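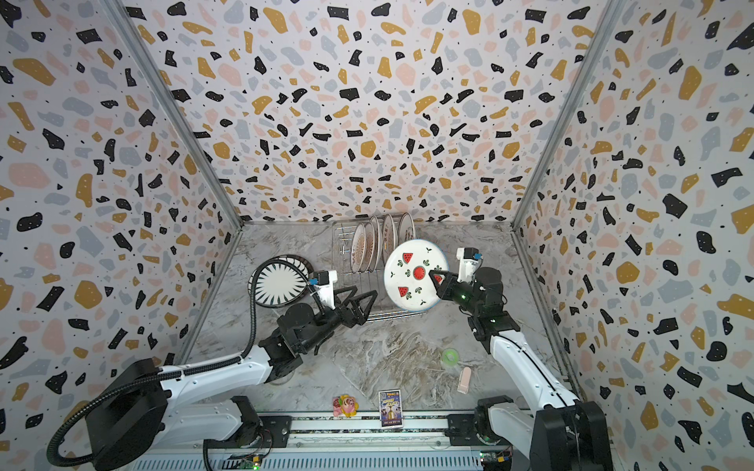
Ingeborg Wunderlich would settle the repeat length before discussing color at all. "People bring me a swatch the size of a postcard and ask whether the mustard is too strong," she says. "I can't answer that. I need to know how often the same mustard chip comes back."

6 min read

The repeat is the distance after which a printed pattern starts over. On the terrazzo designs she has drawn for Nivell it is set by the print cylinder, and the current one gives 1118 mm. The older Trodora cylinder gave 1155 mm. The difference sounds trivial until a room has to be matched across both stocks, at which point the chips drift by 37 mm per repeat and no seam lines up.

Real terrazzo has no repeat. The chips are scattered into a binder, ground flat and polished, and their distribution is whatever the pour left. A printed version has to imitate that with a fixed set of shapes. Wunderlich draws the large chips first, by hand, and fills between them with the small dots.

"The dots do most of the work," she says. "They break up the gaps. If you leave them out, the gaps join into a line, and you see the line from across the room before you see a single chip."

She tests for this by pinning up a full-width proof and looking at it from 8 meters with her glasses off. Any chip she can still find is redrawn or moved. The first Ruddock proof went back in February with a black chip circled in every repeat. It was an ordinary oval, slightly larger than its neighbors, and it read as a row of buttons.

Marble is harder, in her view. Veins have direction, and direction has to be continued or stopped somewhere. Most printed marble is drawn with the veins leaving one edge and entering the opposite one at the same height, so that any two sheets will join. The cost is a faint diagonal that runs the length of the floor.
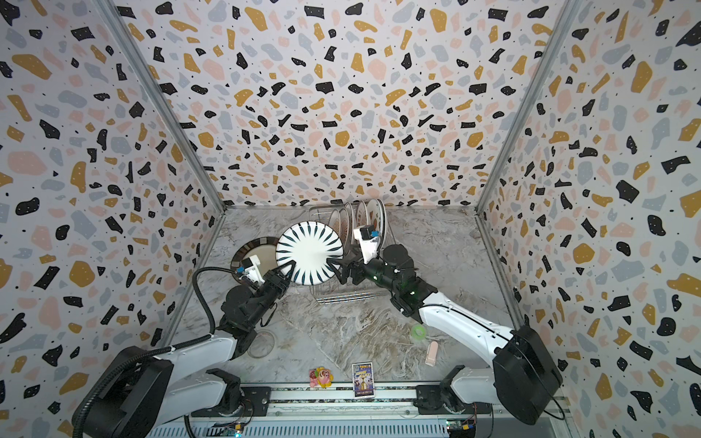
Saskia Rakena disagrees on that point, and said so when the three of us went through the proofs: the diagonal bothers people who draw patterns, and she has yet to get a complaint about it from a customer. Her complaints are nearly all about sheen. Two batches printed from the same file can look like different products if the top coat cures at a different rate.

Wunderlich accepts this. "I can draw for a year and lose it in the coating," she says.

On combining the two patterns in one room, they agree. A dense chip pattern on a wall can stand next to a veined floor if the grays are taken from one ink set – otherwise one of them looks dirty. For the Remen range, Rakena had the floor gray mixed first and the wall gray matched to it, over 125 test strips. The pink and the yellow were left until last.

I asked Wunderlich which pattern she has in her own kitchen. "Plain white," she says. "I would only look for the repeat."

Shares 8 | Comments 0

Contact | Copyright | Back to top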